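Firham Tabletops
README, February revision

What this is

A collection of 789 close-up pictures of wooden surfaces: tables, benches, counters, shelf boards and one door lying on trestles doing the work of a table. The subject is the grain and the finish. If you came looking for the things people put on tables, try another collection, of which there are plenty.

It was put together by Kimutai Gachanja, who spent longer than he'd planned looking at furniture from very close up and now can't sit down in a café without tilting his head to catch the light on the varnish.

What's in the folders

pale/ – 406 pictures. Creamy, beige and honey-coloured wood. The largest folder by a good margin, as anyone who has shopped for a desk lately could have guessed.
dark/ – everything browner than that.
painted/ – surfaces where grain still shows through the paint. If it doesn't show, it isn't in here.
odd/ – the door, a breadboard the size of a small door, and a bench from Bronurdale that three people have described to me as three different colours.

Each folder has a notes.txt. Some of these are thorough. The one in painted/ was written at the end of a long afternoon and reads like it.

Labels

Every picture has a row in labels.csv with four columns: colour, grain, sheen, direction.

Colour is judged by eye against the Bandara card, a strip of paint swatches taped to the wall over the kettle. The steam has warmed the left end of it a little. Treat neighbouring values as the same value and we'll all get along.

Grain is straight, wavy, arched or mixed. Mixed is for boards that do more than one thing at once, and it's used more than I'd like.

Sheen is matte, soft or glossy. A bright streak from a window counts as soft unless it hides the grain under it.

Direction is the general run of the lines across the picture, to the nearest quarter turn or diagonal. Where the lines loop back on themselves it's left blank.

What the labels don't say

Species. Pale wood with a quiet grain could be maple or birch, or a very convincing sheet of something printed. The first draft had a species column, and two cabinetmakers were kind enough to look it over. They agreed on 90 rows and are still discussing the rest. The column is gone.

Known problems

The Jitex counter appears twice under different names. Please use the second.

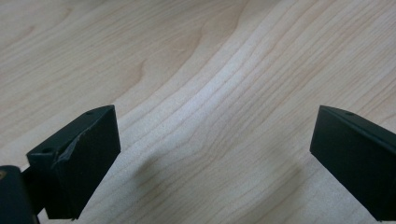
A few rows in pale/ still say "honey" where the card says "beige". I'll fix those when the kettle has been moved.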